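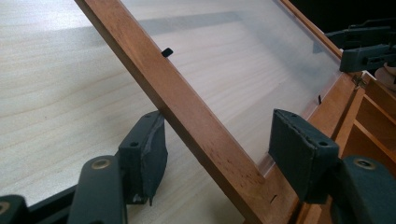 Notes > Hand-held grippers > House rules

Mon 10 May – by Hường Tiêu

Finally typing up the rules for the lidded box task. Rüdiger Grube has been asking since September and I kept saying next week. So. Rough version, complain later.

1. Table bare before every take. Box and grippers, nothing else on top. Cups go on the floor.

2. Pads straddle the rail before you close. Wood gets clamped, the panel doesn't. Frayed pads are OK for practice, swap them at 300 takes whatever they look like.

3. One finger can steady the side of the box while the other is free. Push flat, not with a corner of the pad. If the box slides it's a bad take – mark it and move on, dont rescue it.

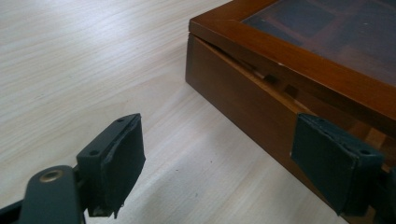
4. Lid all the way open or all the way shut at the end. Halfway is a fail. Plorska let halfway pass and we spent 17 days relabeling.

5. Both hands on the handles before the take starts. Cables down the outside, left one left, right one right. Never across the middle.

6. Check the compartments are empty. Every time, even if you just looked.

7. Stop after 28 takes and switch operators. Tired wrists make sloppy data, the Stojanovska batch was full of it.

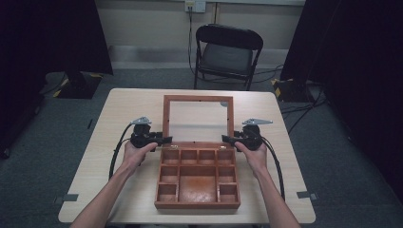 Do these apply to the drawer task too?

Only 1, 5 and 7. Drawers get there own sheet once Bonness sends the new handles back.

Filed under: good practice, teleop & grippers, work stuff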